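Dela Peña Hall Users Group
Minutes of the February meeting

Held in the back room, starting at 7:10 p.m.

Present: Rhonda Kowalchuk (chair), one person each from the yoga class, the toddler music group, the seniors' stretch class, the judo club and the quilters. The front desk sent a note in place of a representative. Apologies from the choir.

1. Minutes of the last meeting

Read and accepted with one correction. The item on the kitchen hatch should say that the bolt sticks, not that the lock sticks. The bolt has been oiled since and is better.

2. Matters arising

Hall lights. The two switches by the side door have been labeled. The judo club asked whether the label for the stage lights could be made bigger. Rhonda will redo it.

Coat hooks. No progress. The hooks that were bought do not fit the rail. They will go back to the shop and the group will get a credit.

Heating. The timer is now set to come on at 6 a.m. for the early class. The stretch class reported that the hall was comfortable by the time they arrived. The toddler group said it was too warm by mid-morning and would like it turned down when the yoga class leaves. The yoga class agreed to do this.

3. Padding and floor mats

This took up most of the meeting.

The padding used by the different classes has been kept in one heap in the store room since the floor was refinished. Everyone agreed that the heap is hard to use. The large mats are at the bottom, the small pads get pushed down behind them, and whoever comes in first has to lift most of it out to reach what they need. The seniors' stretch class said several of their members cannot do that lifting and have been waiting for the judo club to arrive and help.

The judo club said they were happy to help but are not always early.

Rhonda had looked at two storage systems. The first is the Flesum rack, which stands on the floor and holds pads on edge in open bays. The second is the Wiment wall rail, which has hooks and takes anything with a loop or a strap. The Flesum needs no drilling. The Wiment leaves the floor clear for the broom and the folding tables, but the rail has to go into the brick wall and the hall owner would need to agree to that.

The quilters asked what would happen to pads that have no loop. Rhonda said they would need one sewn on, or would go on a shelf. The quilters offered to sew loops on if someone else supplies the webbing. They do not want to sew through thick foam, only through covers that come off.

The yoga class preferred the rail. The toddler group preferred the rack, on the grounds that children cannot pull it down if it is weighted at the base. The judo club had no preference as long as their own mats stay flat. It was pointed out that neither system is meant for the judo mats, and these will stay on their cart.

Vote: 4 for the rack, one for the rail, and the stretch class left its vote with the chair, who did not use it. The rack will be bought.

Cost. The price of the rack is $384 including delivery. The group's savings stand at nearly $3,000, most of which is set aside for the piano. It was agreed that the rack can be paid for out of this year's hire money and the piano fund will not be touched.

Where it goes. Against the long wall of the store room, to the left of the door. The broken easel and the box of old programs will have to come out first. The choir owns the programs and will be asked whether they want them -- if there is no answer by the next meeting they will be recycled.

4. Cleaning of pads

The front desk's note said there had been a complaint about chalk marks and grit on some of the pads. The writer did not say which class the complaint came from and the group did not pursue it.

It was agreed that:

Pads are to be wiped on both sides after use and left out until dry before they are put away.

The Aketti spray is to be used on smooth pads only. It leaves a tide mark on the fabric ones. Fabric covers are to be taken home and washed by the class that used them, in turn, starting with the yoga class.

Shoes are to come off before anyone steps on a pad. The stretch class asked for an exception for members who need their shoes for balance. Agreed, provided the shoes are indoor ones.

The judo club asked who is buying the cloths. The toddler group has a large pack left over and will put it in the store room. When it runs out the cost will come from hire money.

5. Sorting and discarding

Rhonda asked each class to go through its own pads before the rack arrives. Anything that is split, crumbling or no longer springs back should be taken out. There was some discussion about who decides. The yoga class felt that a pad with a worn corner is still good for kneeling on. The stretch class said that a pad with a worn corner is a trip hazard when it is used for standing work. It was left that each class decides for itself, and that worn pads will be marked on the underside so that other classes know not to borrow them.

Discarded pads can be offered to the animal shelter first. The quilters may also want the thinner ones for cutting up as table protectors and asked to see them before they leave the building.

Borrowing between classes will carry on as now. Anyone who borrows should put the pad back in the right bay. Rhonda will make labels for the bays once everyone has told her how many they need.

6. Room bookings

The toddler group asked to start 15 minutes earlier through the spring. The yoga class would then have to clear the floor faster. They will try it for a month and report back.

The quilters need the folding tables for a full day in the spring and will give the front desk the day in writing. The stretch class will use the back room on that day. It was noted that the back room floor is harder and that the class will need its thicker padding carried through beforehand. The judo club offered two people to do this.

7. Any other business

The first aid box needs burn dressings and a new pair of scissors. Rhonda will restock it.

The clock in the main hall is slow again. The battery was changed last month, so the clock itself may need replacing. The yoga class has a spare.

A child's red mitten and a pair of reading glasses were handed in and are at the front desk.

The stretch class asked whether loops on pads could still be useful even though the rail was voted down. The feeling was that they could. A loop gives something to hold when the pad is being pulled out of a bay, and it lets a pad be hung over a chair back to dry. Pads that have a loop already should keep it and nobody should cut one off to tidy the pad up.

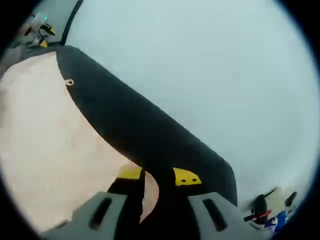 The quilters repeated their offer to sew loops on to removable covers for any class that wants them. Names and quantities to Rhonda before the next meeting, please, with the webbing.

The meeting closed at 8:35 p.m. The next meeting will be in the back room at the usual time.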